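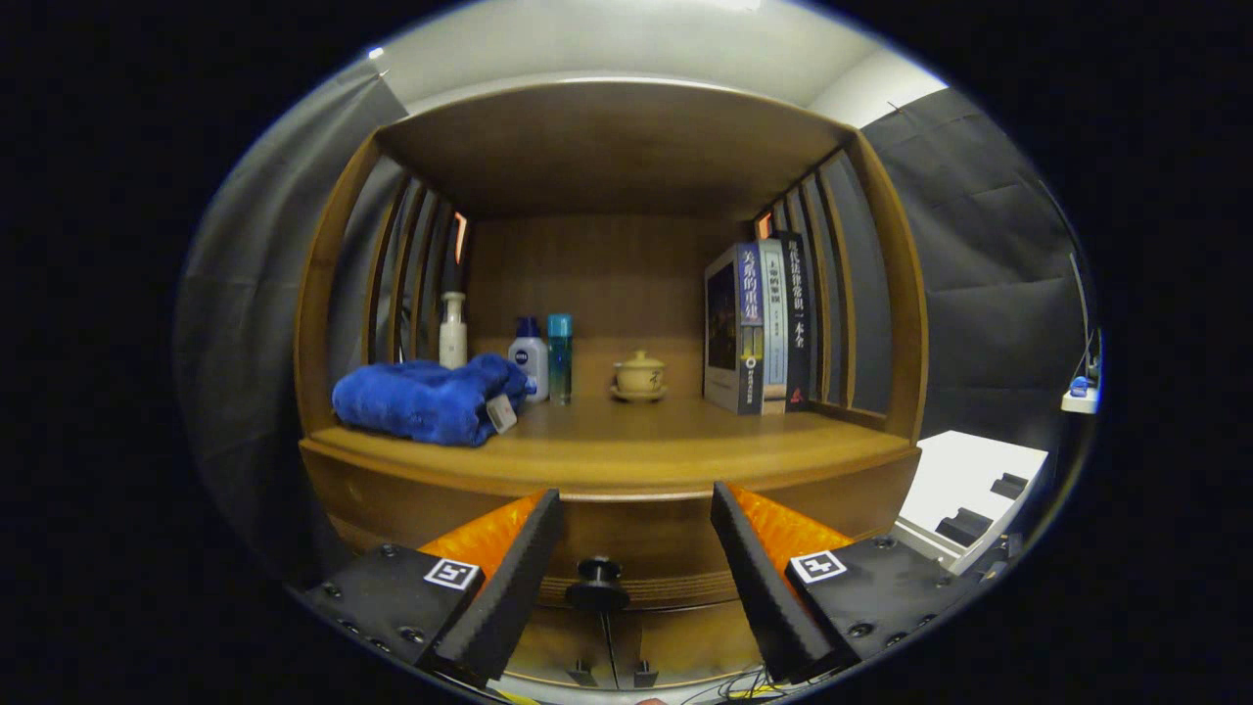
Opening the workshop doors: an interview with Cúc Lò

The Drutham centre for household robotics held its open day on Aug 16, 2026. Visitors were received in groups, shown the teaching booths on the ground floor and invited to try the hand-held grippers for themselves. Cúc Lò, who leads the demonstration programme, spoke to us in the meeting room upstairs after the last group had left.

Ms Lò joined Drutham from Clullgate, where she worked on warehouse sorting. She describes the move as a change of scale. "At Clullgate everything came in a carton, and the carton had a label on the outside," she said. "In a home you are dealing with a towel, and a towel has a different shape every time it is put down. I had to forget a good deal of what I knew."

The centre's main project, Forkum, is concerned with putting away and fetching ordinary things. A person holds the gripper in one hand and carries out the task at a natural pace while a camera on the tool records the movement. The recordings are later used to train a robot arm to do the same kind of work. The project has collected 2420 recordings to date, of which 2150 have been accepted for training. The remainder were set aside on review.

Asked what leads to a recording being set aside, Ms Lò said that the reasons were mostly dull. "The person hesitates, or changes their mind about which object to pick up. Sometimes a sleeve gets in the way. We do not blame anybody for it. If you ask someone to tidy a shelf for an hour, they will start to think about their lunch."

Visitors on the open day were able to watch this work from close by. The cabinet used for much of it has a single open shelf with slatted wooden sides and a drawer with a round black knob beneath. On the shelf were a folded blue towel, several bottles, a small lidded cup on its saucer and three upright books with Chinese titles. One of the books, "关系的重建", prompted a conversation among members of the second group, one of whom offered "rebuilding relationships" as a translation.

Ms Lò explained that the choice of objects is discussed at length within the team. "A book is stiff and a towel is soft. A bottle stands up until you nudge it. The cup is the one that people are afraid of, because it has a lid and a saucer and they imagine all of it going on the floor. I tell them to pick it up as they would at home. If they are nervous, the recording is nervous."

She was asked whether the drawer received as much attention as the shelf. "More, I would say. People open drawers without any thought at all. They pull a little to one side, they feel it catch, they correct. When you try to write that down as instructions you find you have left out half of it. So we record people opening drawers."

The booths are hung with grey curtains, which several visitors asked about. Ms Lò said that the curtains were her own request. They keep passers-by out of the recordings and allow two people to work in neighbouring booths without distracting each other. She added that the staff had grown fond of them, although they collect dust and are taken down for washing every May.

The gripper itself attracted the most interest. Its two fingers end in long black jaws with ribbed orange pads on the inner side, and each finger carries a small square marker in black and white. According to Ms Lò, the markers allow the software to work out how far apart the fingers are at any moment. Younger visitors, she noted, tended to understand the tool at once. "The adults wanted to know the correct way to hold it. The children had already picked something up."

The centre shares its results with Tăng, a partner laboratory that keeps its own set of shelves and cupboards. The two teams exchange recordings and test each other's trained systems on furniture that those systems have not met before. Ms Lò was frank about how these tests have gone. "Our system is reasonable with bottles, wherever you put them. With cloth it is slow. Tăng have the opposite difficulty, and we have had some lively calls about why that might be. I do not have an answer yet."

On the question of when such a robot might be found in an ordinary household, she declined to name a year. She said that she had been asked this by every group during the day and had given each the same reply. "I can tell you what we are working on next, and that is cupboards with doors. I would prefer to be asked again when the doors are finished."

Ms Lò confirmed that a further open day is planned, with smaller groups and more time at each booth. Several visitors left their details in order to take part in recording sessions, and the centre will write to them once places have been arranged. No technical knowledge is needed. Those attending are asked to wear short or close-fitting sleeves.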